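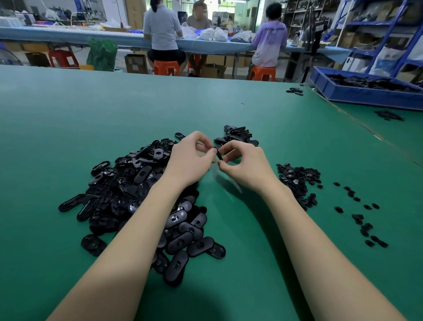

Green table, Monday. Ovals to the left, rounds to the right, blue tray at the back.

Home | Notebook | Bench notes | Parts | Archive

Monday, posted by Carleen Costigan
2 comments

Entry 83. Hand sorting and fitting, black oval housings

Continued on the green table from 9 a.m. The work is the same as in the last entry: take an oval from the heap, check it, fit the round piece, set it down in the checked group. The housings are for the Entili order. The rounds came over from Zandetholm with the previous delivery and have been stored dry since.

Layout. I moved the rounds to the right-hand side before starting. Last week they sat in front of the ovals and kept getting swept into the heap by the forearm. With the rounds on the right, the left hand can go to the ovals and the right hand to the rounds, and both come back to the middle. Chanida had suggested this in October and I did not try it then.

The rounds still creep. Once the pile is disturbed a few pieces slide off and end up in a trail toward the right edge of the table. A shallow dish would hold them, but the rim slows the pickup. Left as is for now.

Check sequence, as used today:

Turn the oval recess up. Look down into the recess against the overhead light. Run a thumbnail along the long edge for flash. Turn it over and tilt the back until the reflection crosses the whole surface. A sink mark shows as a bend in the reflection. Turn it recess up again and fit.

The back is the slow part. The finish is glossy enough that finger marks read as defects at first glance, so each doubtful piece has to be wiped and looked at again. Horácio prefers to check all the backs first and all the recesses after. I timed myself both ways and could not separate the two by more than my own variation. Doing each piece completely means less handling, and less handling means fewer finger marks, so I am staying with that.

Flash. Present on the long edge near the gate, on one side only. Most of it comes away with the nail. Where it does not, the piece goes into the rework bag and gets the scraper later. Do not use the knife on these. Palesa showed me two from the Aven batch where the blade had skated across the face and left a line that no amount of polishing would take out.

Fit. The round should go in with finger pressure and sit square. If it rocks, take it out and turn it before blaming the housing – in most cases a scrap of flash is trapped under one side. If it still rocks, reject the oval and keep the round.
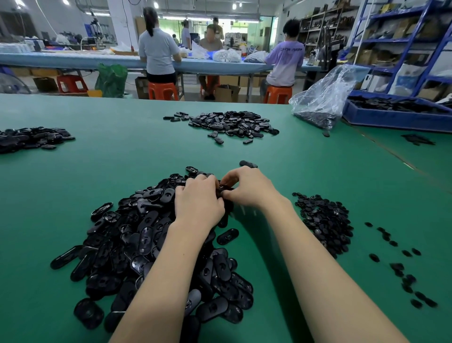 Can the rejected ovals go back into the main heap if only the fit was wrong?
Rejected ovals stay out of the heap whatever the reason, and go in the reject box with a dot of paint marker on the back.

Seam in the table. The surface has a joint on the right side and small pieces catch on it when pushed across by hand. Lift them over. Anathi wants to tape it. Tape leaves residue on the parts in warm weather, so I would sooner shift the work to the left.

Supply. Rovov sent the last ovals in thin bags that split when lifted by one corner. Lift from underneath with both hands. I have asked for the heavier bags and have no answer yet.

To do:
- scraper blades, order more
- label for the reject box, the old one has rubbed off
- ask Horácio for his timing sheet
- wipe down the mat before the next batch, there is dust along the seam

Comments (2)

Anathi Makhubela: Paper tape leaves less behind. I can put a strip on the seam and we look at it after a shift.

Carleen Costigan: Fine – a short strip only, at the far end.

Shares: 2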